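I went to my first town meeting in May and I'm still buzzing about it! Flasby has roughly 3000 registered voters and 150 of us showed up to argue about the Jadoon Road bridge, which the state wants to hand over to the town along with all the repair bills. I figured I'd stay for an hour. I was there until almost 11 p.m. and would have stayed longer.

People had read the whole agreement – even the appendix on snow plowing – and they asked the kind of questions I never hear on cable news. Two amendments passed, one failed by 3 votes (mine was on the losing side, oh well). 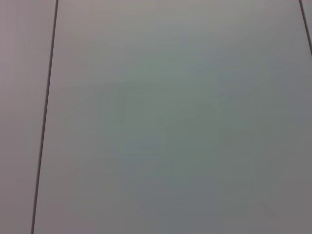 The final vote got pushed to the next session, so if you live anywhere between Humemero and the river, please come. You can speak for two minutes, and you don't have to sign up ahead of time. I'm already working on mine!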